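Small Objects in Metal Bins: Vachon Room Gallery

Page maintained by Hina Niazi. Last revised in September.

The Vachon room stores small household objects and toys for the Catberg collection.

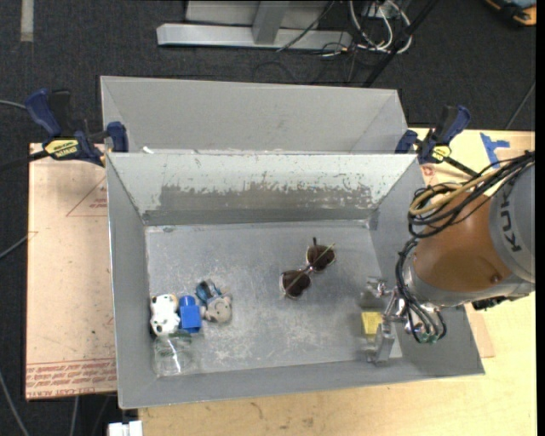

The collection stands at 1,112 objects. Each has a record number, a short name, a weight and a class. Objects are kept on shelves by class and are moved to metal bins in mixed sets when a set is called for. The entries on this page cover the bins, the classes of object and the way sets are made up. Shelf records are kept on a separate page.

Bins

The room has 13 gray metal bins, all bought from Jareck in one order. They have an open top, sloping walls and a flat bottom. A bin is identified by its number on the bin list. Numbers are not reused when a bin is retired.

Surface wear
Paint wears first on the inner walls, where objects slide down the slope, and then on the bottom. The bin in use here has a wide scraped band on its rear inner wall, with chipped paint in it, and pale scratches on the bottom. Scuffs of this type are left alone. A bin is repainted when bare metal can be felt as an edge with a fingertip.

Repainting
Brenum gray, two coats, light sanding between coats. Drying time is overnight with the bin upside down on blocks. Two bins have been repainted so far. The new paint is slightly smoother than the original and small objects travel further on it when they are set down on a slope.

Cleaning
Dry brush, then a damp cloth. Corners are brushed toward the middle of the bottom. Paper scraps and paint chips go in the trash. Broken pieces of objects go in an envelope marked with the bin number.

Objects

Eyewear
Sunglasses and reading glasses, stored open or folded according to the set list. The pair with dark brown lenses and a thin metallic bridge is a single record. Lenses are wiped with a soft cloth only. Glasses are placed last and lifted first, and no other object is put on top of them.

Toy animals
The largest class in the collection. Short names follow color and marking: "white, black spots" is a complete entry. Species is left out where two people reading the label would disagree. The gray and beige one with round ears is entered as "gray/beige, round ears" for the same reason.

Building blocks
Entered by color and overall shape. The bright blue block with a rounded stud at one end is a single record. Blocks that fit together are separated before they go back to the shelf, and each is recorded on its own.

Clear containers
Cups and jars share one class, with the lid recorded separately if there is one. Clear containers are hard to find against gray paint, and the set list is checked against the bin by hand before they are signed back in. Cracked ones are withdrawn.

Making up a set

Set size
A full set is 10 objects. Short sets are allowed and are marked S on the list. The number on the list is the number handed over, and it is corrected in pencil if an object is withdrawn.

Placement
Objects are lowered to the bottom of the bin and released there. Nothing is dropped from above the rim. Objects resting together in a corner are left together until the set is signed back in.

Mixed classes
Soft, hard and clear objects may share a bin. Objects with a weight over the limit on the class sheet go in a bin of their own. Glass is not used in any set.

Return to shelf
Objects are removed one at a time, checked for damage and put back under their record number. The bin is brushed out after the last object is removed. Missing objects are noted the same day, before the next set is made up.

Corrections to short names should be sent to Hina Niazi with the record number and the proposed wording. Changes are entered at the start of each month.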